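Monday, notebook, wash bench

Colour loss on cotton, hard water against soft. Continued from the March pages.

Started 9.15. Tap supply is the Nundlow main, which tested hard again this morning, much as it did in March. Soft supply is the same water through the Kereama column, regenerated on Friday evening and flushed before use. Both drums filled cold and brought up to 40 on the heater, lids closed, no agitation until the probe had settled.

Cloth is the Grasora plain weave, dyed navy, from the second bolt. The first bolt is finished apart from the offcuts, and I don't want to mix the two because the selvedge on the second is tighter and the piece weight comes out slightly higher. Pieces cut to 123 mm square, overlocked, marked at one corner in laundry pen. Odd numbers to hard water, even numbers to soft. Undyed cotton strip stitched to each as before, to pick up any loose dye.

Detergent is the unscented powder, no brightener, 2 g per litre in both drums. Corey Ruddock asked whether the hard water drum ought to have a larger dose to match what the packet recommends. I have kept them equal for this run. A dose-matched run can follow, but if both things change at once I can't separate them. 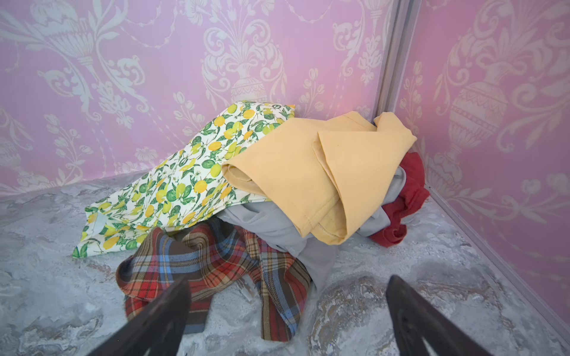 Why is the rinse water sampled before the spin and not after it?

The spin forces out liquor held in the yarn, which carries more dye than the free water in the drum. Samples taken afterwards read high and vary with the load, so all figures in this book are from before the spin.

Wash one finished 10.20. Hard drum liquor visibly bluer by eye, confirmed on the meter. Soft drum foamed more than I would like and needed an extra rinse. I gave the hard drum the same extra rinse to keep the water volumes level. Note for the method sheet: extra rinse goes in for both, every time, whether it looks needed or not.

Drying flat on the mesh, fan on low, no heat. The Vemness cabinet is still tripping its breaker, so I have left it switched off at the wall with a label on it. Air drying takes most of the afternoon, which limits us to one full wash a day.

Meter drifted between the morning blank and the midday blank. Reading was 128 on the reference tile at the start and had dropped by 2 at noon. Cleaned the window, re-zeroed, and it came back to 128. The first four pieces were read before cleaning and need reading again when dry. I have put a bracket round them in the table and they should not be copied into the summary.

Piece 7 has a pulled thread near the stitched strip. Kept in the wash but left out of the average.

To do: order column salt, read the bracketed pieces again, ask Corey for the spare lamp. The plan is 10 washes per piece, then the rub test, wet and dry, on the same day as the last reading.

Drums drained and wiped 4.40. Column isolated.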